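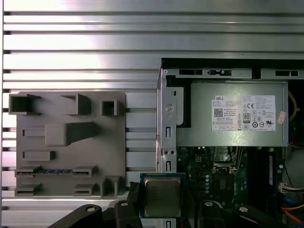

Réka Magyar wrote back on the draft that the parts holder is the whole talk, and I should quit opening with the budget. Fine. Holder first, budget later (or skip).

## Start

- Desktop rebuilds, refurb bench. Dell boards mostly
- Point: every small part gets a fixed spot BEFORE you open the case
- gray plate is 3D printed, sits on slotted aluminum right next to the chassis. Memory stick has its own long slot. Short reach
- Ask room: who's lost a screw inside a power supply? wait for hands

## Numbers - go fast

- 3,682 machines thru Kovero last year, up to 600 in November alone
- Ellik branch did 1,320, same bench layout
- dont read the slide out

## CPU part (slow DOWN)

- Lever up, retention frame open, then bring the chip over
- Hold by the edges. Thumb on the metal lid is OK-ish, never the underside

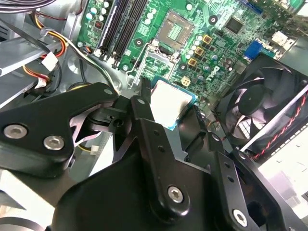 - Match the corner mark first, then straight down. No sliding, no wiggle. If it wants force, stop and look agian
- Pins in the socket bend if you breathe wrong. Győri story goes here, keep it under a minute
- Frame down, lever down. Some resistance is normal, say that twice
- Memory after, push till the latch clicks

## If time

- 4 printed versions of the plate, pass round the first one (in the blue bag)
- Faken asked for the print file. Tell them yes, after lunch
- Q's. Water!!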